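Camera strap keeps slipping off my shoulder
Posted in Bags, Straps & Cases
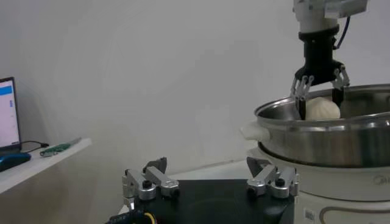
What can I do to stop a neck strap sliding off when I wear it on one shoulder? I got the Dromora woven one with my secondhand camera and it's lovely to look at, but the underside is slick as anything and I spend the whole walk hitching it back up. I've got 4 hours of walking around Lamthorpe coming up and I'd rather not buy another strap if I can fix this one.

Wear it across your body, so it goes over your head and the camera sits at the opposite hip. You'll probably have to let it out a few inches for that. If you really want it on one shoulder, look for a slide-on pad with a rubbery underside (mine is a Fistora, cost me 19 dollars, and I've moved it between three straps so far). Check the width of your strap before you order, the pad has to thread over it!
fernhollow_pix

I had the same trouble last November and I just sewed a strip of suede on the bottom. Took me one evening and a broken needle. Use a leather needle, is what I'm saying. It grips great on a coat, not so great on a rain jacket, but then nothing does. Leave the ends by the buckles alone or you won't be able to adjust the thing afterward. I used 8 inches of suede and wish I'd gone a bit longer, it rides up toward my neck.
tallmarnie

get a debnath wrist strap and forget shoulders altogether. had mine six years, love it
oldshutter6

Thanks all! Tried it crossbody in the kitchen and it's already way better. Might still do the suede thing because I have an old purse I can cut up.
pebbleandlens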